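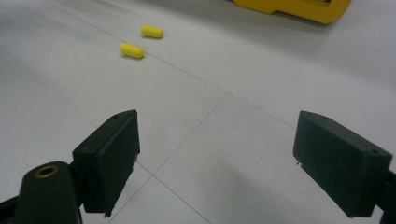 *Gripper fingers, open, over the tile floor.*

**Opening (2 min)**

- Thank Wayne Poirier for the invite. Say up front I'm not selling chocolate.
- Start with the Rareler gift box. Label says "traditional recipe." Whose? Ask the room, wait.
- Stullesa puts "premium" on a 40-gram bar and again on the cooking chocolate. Same word, two very different prices.

**"Made for children"**

- What does that mean on a box of bonbons? Mostly more sugar and a cartoon.
- Man-sik Do will push back on this. Let him, then ask for his cocoa percentage. 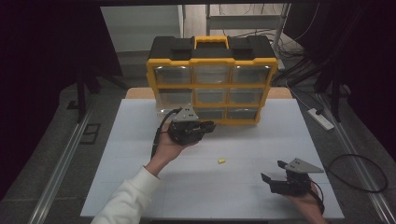

*Yellow-and-black organizer with clear drawers, on the tabletop.*

**Buston tasting, March**

- 424 people tried 3 milk chocolates, wrappers on. Moon won. I don't buy it: Moon paid for the room.
- Would like to see it rerun blind. Have asked twice.
- Skip the cocoa butter slide if we're running late.

**Close**

- Read the ingredient list before the story on the back.
- Questions. Don't get dragged into white chocolate again.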